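Robotics / Learning from Demonstration

March 8, 2018
By Hatsue Hattori

3.2 Collecting demonstrations by remote control in the simulated kitchen

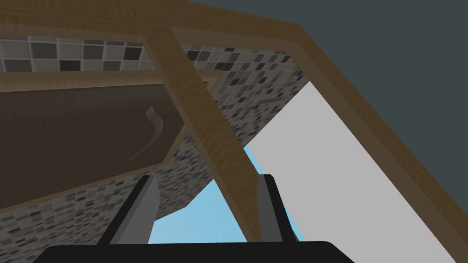 Figure 4. View over the open two-fingered gripper in simulation, with the tiled wall and the dark panel with its curved handle behind the wooden frame.

All of the demonstrations in this section were given by remote control. The operator steers the gripper with a handheld controller and sees only the rendered view from the wrist (Figure 4). We were delighted by how quickly people took to it! Even with the view tilted this steeply, most operators were making smooth approaches to a handle within their first session.

We gathered 1179 demonstrations in Nendon, our simulator, and kept the 700 that ended with the panel fully open and no contact with the surrounding woodwork. Each one was resampled to 64 time steps, with the finger opening stored as its own channel. The Zetis controller was then trained on these sequences for 2 days on a single machine.

What excites us most is the variety. Some operators came straight in with the fingers spread wide, while others stopped short, turned the wrist and closed in slowly (the Lanz baseline, which averages over both styles, tends to stall between them). We left these differences in the data on purpose. Section 3.3 describes how Zetis separates them, and the Kakness tasks in Section 4 use the same operators and the same controller settings.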